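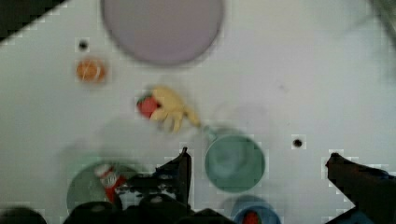
2018-09-23 - glaze tests, lavender again

Batch 3 of the Wallmont base, 450 g dry. Sieved twice, still a few lumps, pushed them thru with the brush. Added the Grinatach stain last and mixed by hand, drill battery dead.

Dipped 30 tiles. Half on the white clay, half on the buff. Three-count dip for all except the back row, those got a double. Wrote numbers on the feet with the iron pencil - the wax one burned off in July and we lost the whole set, dont repeat.

Into the small kiln, middle shelf. Slow to start, lid propped for the first hour. Meter before: 2402. Forgot to write down the one after.

Results so far
White clay, single dip: nice, soft purple-gray, even. Closest to what we want for the Assefa plates.
White clay, double: runs at the bottom edge, two stuck to the shelf. Chipped off ok but shelf needs grinding and new wash.
Buff: muddy. Drop it.
Pinholes on most of the single dips near the rim. Bisque too dusty? Wipe with a damp sponge next time and let dry overnight.

Cost is a worry. Vanton sent the quote for the stain, 792 for the big tub, shipping not in that. Try cutting the stain by a third before ordering anything.

Next
- same batch, less stain, white clay only
- slower cool, hold longer at teh top
- lemon slice test on the good ones, leave overnight
- buy batteries
- whoever used the good scale, it reads 2 g heavy, zero it first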